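Search this site Go

Teaching a workshop arm to pick up toys

The arm at our shared workshop in Tromcombe can lift 600 grams, and for its first month it lifted mostly air. Toys are a cheap cure. They come in awkward shapes, and they don't mind being dropped.

1. Set the table

Use a white top with plain screens on two sides. Scatter the toys, but leave a ball on a block or a few pieces touching, or the arm will learn manners it never needs. 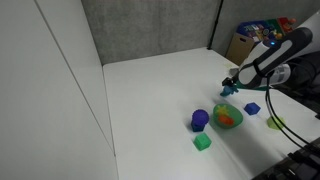
Wolach Nogueira
Workshop member and keeper of the arm

Start with something that has legs or a tail. The little light-blue animal is a good first target: bring the gripper straight down, stop just above it, and save that height as your hover point. I skipped this in February and put a dent in the table — it's still there.

2. Slow everything down

I run Nuner, our home-made control script, at a speed setting of 2. It looks like a crane driver on his tea break. Leave it there until you've done a full set of picks without touching the stop button.

3. Park before you rearrange

Send the gripper to the back of the table before you move any toys. Then make the pile worse. A green bowl with an orange piece in it and a blue star leaning over the rim will keep you busy all evening. 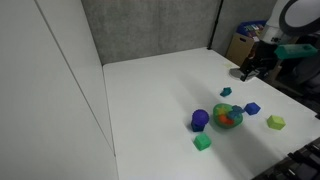 4. Save your positions

Copy the file somewhere safe after each session. Ours has 1,012 lines, and I have typed some of them twice.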